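Ormsby Storage Box, brown corrugated board
Sold by Comport

Item no. 1764
Price for a pack of 3: 1,220
In stock, sent within 30 days

The Ormsby is a plain box of brown corrugated cardboard, open at the top. Many of our customers buy it for the bedroom, for the little things which have no drawer of their own: scrunchies, small bags, single socks which wait for the other one. It stands well on a bed while you are sorting, and you can see everything on the floor of it from above.

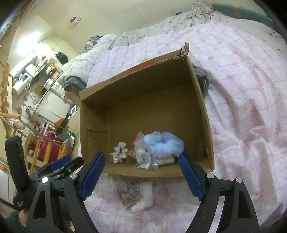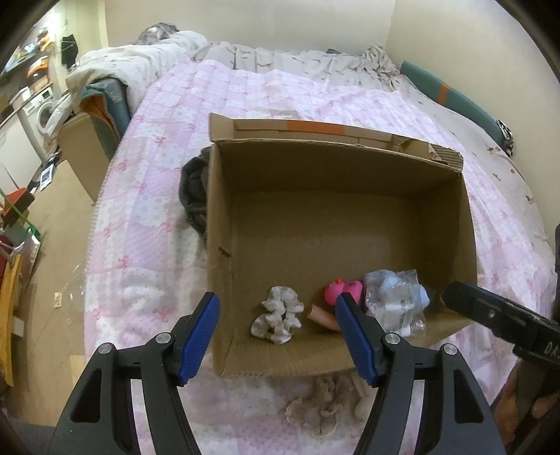 Please keep the box dry. The board is not coated and it will become soft if you put it in a bathroom. The corners of the flaps are the first part to suffer when the box is opened many times, so we advise to fold them slowly. A torn corner does not change how much the box can hold. Tape of any colour sticks to the board, but it takes some paper with it when you pull it off.

Delivered flat. Tape for the bottom is not included.

Would you like a box with a lid? Please look at the Lavis, which has the same base.

Questions about larger orders: Bhupendra Awasthi, Comport customer desk. Returns: Hemi Hinds.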